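How do I find out who a singer was really mocking at a concert I paid to attend?

Posted in Music & Celebrities > Live Shows

lowerbalcony
I went to see Jolis on the October leg of the tour, and between songs the big screen played a voice clip of somebody saying "I never said I was sorry, I said I was tired." The whole floor screamed. I screamed too, to be polite. On the train home I realized I had no idea what I'd screamed at.

My sister says the voice is Hinojosa and that this is the next round of the feud that started with the award show seating chart. My coworker says it's Lillska, because of the accent, and that Hinojosa and Jolis made up ages ago and even share a vocal coach now. The gossip accounts say both, depending on which one you opened last. I've watched 11 phone videos of the moment and in most of them all you can hear is the person holding the phone.

Is there any sensible way to find out where a clip in a live show comes from? And if it is a dig, is it normal for the artist to just never say so? I'm not trying to start anything. I'd like to know what side I'm on, given what the parking cost.

171 people found this helpful to ask

Rosário Correia
I worked sound on small tours for 6 years, so I can help with part of this, though I can't get you the parking money back.

Start with the setlist sites. The good ones have a notes field under each song, and the people who fill those in are stricter than most courts. If the clip came from an interview or an old song, somebody will have logged it after the first or second night. Look at an early date on the tour, before the rumor got going, and see what was written then. Notes added later tend to be copied from the same gossip accounts you've already read.

After that, look for the sentence itself. Put the words in quotation marks and search for them with each name in turn. Interviews get transcribed, often badly, so try a shorter chunk too. "I said I was tired" will get you further than the full line if the transcript dropped a word. You will also turn up a lot of song lyrics and at least one divorce forum.
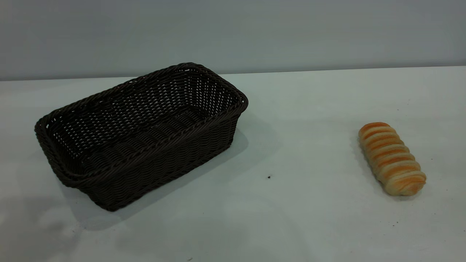
If that gets you nowhere, consider that the voice may belong to no celebrity at all. A lot of what gets played between songs is recorded for the show by whoever was standing near the microphone. I have been a "furious ex-manager" on one tour and an airport announcement on another, and I read a very thoughtful post once about which real manager I was. He was from Ohio, apparently. I am not a he, and they had pitched me down quite a bit.

Real clips usually need some kind of permission, and a big show has people whose job is to worry about it. That doesn't rule out a real clip. It does mean that an expensive insult has normally been past a lawyer, which takes some of the romance out of it.

As for the silence – yes, it's normal. If Jolis says it's Hinojosa, that's one day of headlines. If Jolis says nothing, you and your sister and your coworker will still be at it in spring, and all three of you will have streamed the song to check.

84 people found this helpful

plosen_forever
its Hinojosa. everyone knows its Hinojosa. listen to how she says tired. also this is exactly what Jolis did to Plosen when the band split and people said that was "just a sample" too and then 2 months later there was a whole album about it

3 people found this helpful

quietcarriage
Slightly different view. I'd check whether the clip was the same every night. I saw the same tour in another city and our clip was a man talking about soup. Nobody near me screamed, but a few people looked at each other as if they knew who he meant.

If the clips change from show to show, it's probably less of a feud and more of a person with a folder of audio and a free afternoon. You could post the city and let people here compare. I still have mine on my phone if anyone wants the soup.

Also, Lillska doesn't have that accent anymore. She had it for one album.

29 people found this helpful

Comments (5)

lowerbalcony: Thank you, Rosário. I looked up an early show and the note just says "spoken intro (female voice, unknown)." My sister is treating this as a win and I can't work out how.

bassplayersmom: Would like to hear the soup.

plosen_forever: unknown to WHO

quietcarriage: Soup sent. The bit at the end is my husband coughing, please don't log it as part of the set.

bassplayersmom: It does sound a little like he's talking about Hinojosa.

Share (6) | Follow this thread | Report

Contact us | Community rules | Privacy | © All posts belong to their posters | Back to top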